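April
By a staff writer

The ferry to Bistport leaves at 5:40 in the morning and I was on it with two bags and a flask of bad coffee. No breakfast. The cafe on the boat opens after the crossing is half done, which tells you something about the boat.

I went for the rooms. Bistport has 290 of them now, small rentals above shops and net lofts, nearly all listed through Hosteo, and the town has 3000 people in it when the season is off. You do the math. A spare bedroom over the bakery goes for 200 a night in summer. Ten years ago it held flour.

Everybody has an opinion on this. I heard four before I got off the pier. The man who carried my second bag said the rooms saved the harbor. The woman waiting for the same taxi said there wasn't a harbor left to save, just a view of one. Both of them rent out rooms.

My own was up two flights on Greradel Street, slanted ceiling, one window, sea if you leaned. Five nights. I wanted to see what it does to a person, living out of somebody elses spare room, because that's what half the town now sells and most of the writing about it is done by people who stay one night and leave.

First thing you learn is trash. The house rules ran to two pages and a page and a half was trash. Glass goes down to the quay. Food goes in the lidded bucket by the back step, before dark, because of gulls. Wrappers and the rest stay in your room till the morning pickup, and the pickup is early, and if you miss it you keep your wrappers another two days.

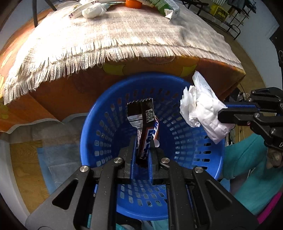 Snack wrapper over a blue basket. Small things pile up fast on a short stay.

I missed it the first day. Also the second.

The trash rules sound petty until you talk to the sanitation crew. They used to do the whole town in one truck and be home for lunch. Now it's two trucks in the off season and three in July, and the lanes up behind the church are too narrow for any of them, so somebody walks down with bags. Same pay. One of the crew told me he can tell a rental from a home by the weight of the bag. Rentals are light and there are more of them. Packets, mostly. Single servings of everything.

That part stuck with me. Single servings. The grocery on the square has gone the same way, two aisles of little sizes where the big sacks of rice and onions used to be. If you live here and cook for a family you take the ferry to the mainland and haul it back. The fare is cheap but the morning's gone.
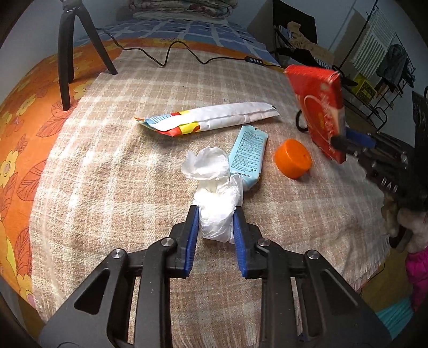
By the third night I'd stopped unpacking at all. You pull out what you need, it goes on the bed, it goes back in the bag or it doesn't. I don't think I'm unusual. The cleaner for my building does six rooms between checkout and check-in and says she finds things down the side of the mattress every single week. Chargers, one sock, a wedding ring once. She mails back what she can and the postage comes out of her own pocket, then Hosteo pays it back, slowly. She was still waiting on January.

What she wants is a laundry. There's one set of machines in town big enough for sheets and it's in the basement of the Au, the old hotel on the point, closed to guests for years. The owners lease the basement by the hour. She gets the ten at night slot. From there she wheels the sheets uphill in a cart with a bad wheel, and yes I pushed it one night, and no I would not do it again in rain.

The town council has a plan, sort of. Cap the rooms, put a fee on each one, spend the fee on a second set of machines and a proper path up from the quay. The number going round was 600 a year per room. Hosts I talked to thought that was fine, or robbery, depending which street they were on. A vote was suposed to happen while I was there and got pushed back to after the season starts, when everyone will be too busy to show up.

I did make the pickup on my last morning. Stood out on the step with my one bag in the dark, and three doors down somebody else was doing the same, and we nodded. The truck was late. I nearly missed the boat.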